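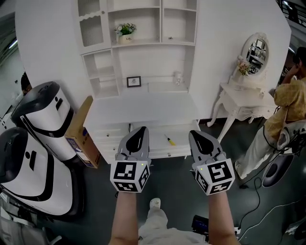 Dreltport workshop teaches its grippers to tidy up

Posted 9 August 2026

The shared workshop in Dekum has a new group build on the go, and it's a fun one. Members are putting together a pair of hand-held grippers that a person can wear out on everyday jobs around the house, so that a robot arm can learn those jobs later. The project goes by the name Clarnis, and it has taken over one end of the upstairs room since July.

The idea is simple enough to explain over coffee. You hold a gripper in each hand, you do a chore the way you'd normally do it, and the grippers keep a record of every move. White cubes printed with black-and-white markers sit under the fingers so the software can work out where each hand is. No programming, no joystick - just open the drawer and put the thing away!

Drawers are the big topic right now. The group picked the white cabinet as its test bench because it has a bit of everything: open shelves, small round knobs, a flat top and drawers down below. The first chore on the list is putting a screwdriver where it belongs. That sounds like nothing until you try it with two fingers, and everybody who has had a turn comes away with new respect for their own thumbs.

The gripper body is gray and the finger pads are dark, and the pads are the part that has changed most. The group is on version 3 now. The first set was too stiff and kept pushing thin tools away, the second was so soft that it folded over, and the current one has a scooped inner face that closes nicely around a handle. Thin shafts are still tricky, so the house rule for the moment is to go for the handle every time.
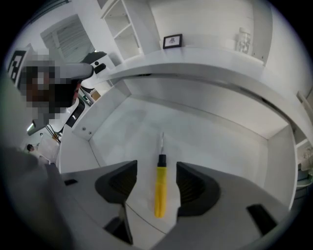

Recording is going well. The group has 800 good runs saved, all at 1080 lines of video, and would like plenty more before anyone trains anything. Each session is capped at 50 runs per person, which is kind to the wrists (the grippers aren't heavy, but you do notice them by the end of an afternoon). Variety matters more than speed, so left-handers, slow movers and people who have never touched a robot are all very welcome.

Next up is a shelf chore, moving small items along the cabinet without knocking over what's already there. After that the plan is to mount the same finger pads on a bench arm called Sầm and see how much of the practice carries over. Expectations are modest, excitement is not - there is already a waiting list for the first try.

Clarnis is open to all Dreltport members, and guests can come along with a member. Sign up on the sheet by the stairs, wear closed shoes, and please keep clear of the cables on the floor. The printable files for the version 3 pads will go up on the workshop page once the last few screw holes have been moved.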